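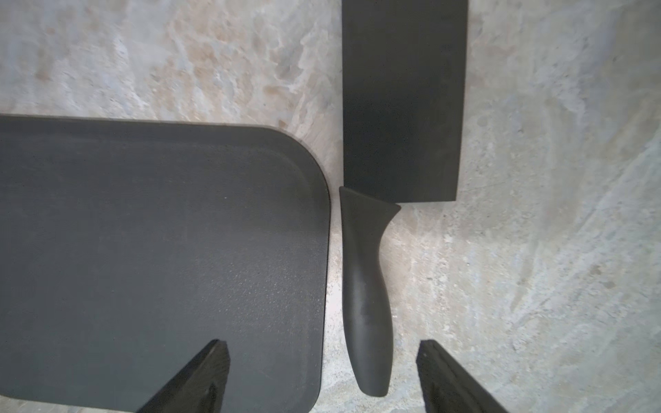

Selon Floarea Matei, une surface de coupe ne se juge pas à son aspect après lavage, mais à ce qu'elle retient une fois que l'eau s'est retirée. La remarque, formulée dans la préface du recueil de Narnance, a longtemps été lue comme une mise en garde contre le bois. Sa portée est plus générale : elle concerne tout matériau soumis à l'action répétée d'une lame.

Chapitre 4
Les surfaces de découpe : matériaux, usure et entretien

4.1 Objet du chapitre

Le chapitre précédent traitait du tranchant et de l'affûtage. On étudie à présent le support sur lequel la lame termine sa course. Trois questions seront abordées dans l'ordre : la réponse du matériau à l'incision, le comportement de l'eau dans les entailles, les critères de remplacement. Les règles de séparation des denrées crues et cuites relèvent du chapitre 6 et ne sont rappelées ici que lorsqu'elles conditionnent le choix d'un support.

4.2 Vocabulaire

On appelle face utile la partie du support destinée à recevoir l'aliment. Le rebord est la zone périphérique, plane, relevée ou creusée. Une rigole est un canal périphérique recueillant les jus ; sa capacité dépend de sa section et de son périmètre. L'entaille désigne toute discontinuité produite par la lame, quelle qu'en soit la profondeur. Une entaille est dite ouverte lorsque ses lèvres restent écartées, fermée lorsque le matériau se resserre après le passage du fil.

La distinction entre entaille ouverte et entaille fermée est due à Nistor. Elle a été reprise par la plupart des auteurs, parfois sous les termes de rayure et de fente, que nous évitons.

4.3 Réponse du matériau

Le bois de bout présente ses fibres perpendiculairement à la face utile. La lame s'insère entre elles et en sectionne peu ; les entailles y sont majoritairement fermées. Le bois de fil, dont les fibres sont parallèles à la face, est davantage marqué par les coupes transversales.

Les polymères se déforment plastiquement. La matière refoulée forme de part et d'autre de l'entaille deux bourrelets, que le frottement détache ensuite sous forme de copeaux. Un grain de surface limite le glissement de l'aliment, au prix d'un nettoyage plus exigeant.

Le verre et la pierre ne s'entaillent pratiquement pas dans les conditions d'usage. L'usure se reporte sur le fil, et ces supports sont exclus des exercices de la deuxième partie.

4.4 Essai d'usure de Zovetti

L'essai consiste à appliquer une lame calibrée, sous charge constante, sur une éprouvette conditionnée. Une série comprend 2000 passages. La profondeur moyenne des entailles est relevée en fin de série, puis après séchage complet. Dans l'exemple traité au paragraphe 4.7, on obtient 426 micromètres au premier relevé et 199 au second, l'éprouvette étant en bois de bout. L'écart entre les deux valeurs mesure la fermeture.

Sisosov a objecté que la charge constante représente mal le geste du cuisinier, dont l'effort varie au cours d'une même coupe. L'objection est recevable pour le hachage. Elle l'est moins pour l'émincé, où la lame demeure en contact avec le support.

4.5 Rétention d'eau

Dans une entaille étroite, l'eau est maintenue par capillarité. L'essuyage n'agit que sur la face utile. Le support doit donc être séché verticalement, les deux faces dégagées, sans contact prolongé avec le plan de travail.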